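4.2 Does block play predict early number skill?

A yellow block is shown in Figure 3.
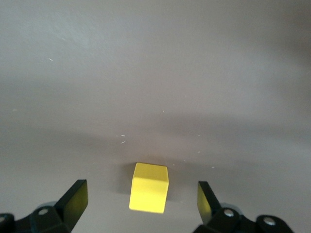
Figure 3. Small yellow cube with rounded edges on a matte gray surface.

The claim that children who play with blocks go on to do better at math is repeated so often that its source is rarely checked. We went looking for it. Most of the papers we read cite one another, and the trail usually ends at the Lesar cohort, which followed 204 children from preschool into second grade. That study is careful in many ways, but it was never designed to carry the weight now placed on it.

The first problem is measurement. In the Lesar data, block play was scored from a parent questionnaire filled in once, in October of the preschool year. Parents were asked how often their child "builds things." Usman has argued that this wording catches any child whose parents happen to notice building, and we agree. A parent who cares about early math may be more likely to buy blocks, more likely to watch them being used, and more likely to count aloud at the dinner table. The questionnaire cannot separate these.

The second problem is the outcome. Of the 9 scales given in second grade, 2 showed a reliable link with the block score, and both were spatial tasks. The arithmetic scale did not. Later summaries tend to report the finding as a gain in "math ability," which is a generous reading. Spatial skill may well feed into arithmetic at some later age, but the cohort ended before that could be tested.

Defenders of the link point to the Halia classroom trial, where teachers ran guided building sessions for one term. Sani reports higher scores in the trained group on a shape-matching test given the week after the sessions ended. We do not dispute the result. We do question what it shows, given that the sessions included a good deal of practice at matching shapes. No delayed test was given, and the comparison classes received no extra adult attention of any kind. A group that had spent the same time on puzzles, or on being read to, would have made a far more useful contrast.

The Okoro replication did include such a group. Its classes were split into 3 conditions (blocks, picture books, and usual teaching), and the blocks and books conditions could not be told apart at follow-up. The authors describe this as "partial support." It is hard to see which part they mean.

None of this makes blocks a poor choice for a preschool room. They are cheap, they last, and children like them. Our complaint is with the step from those plain facts to policy documents such as the Arnitano guidelines, which recommend a daily minimum of block play on the grounds that it raises later achievement. The studies reviewed here do not support a minimum, daily or otherwise. Section 4.3 turns to board games, where the evidence is somewhat better but the same habits of citation can be found.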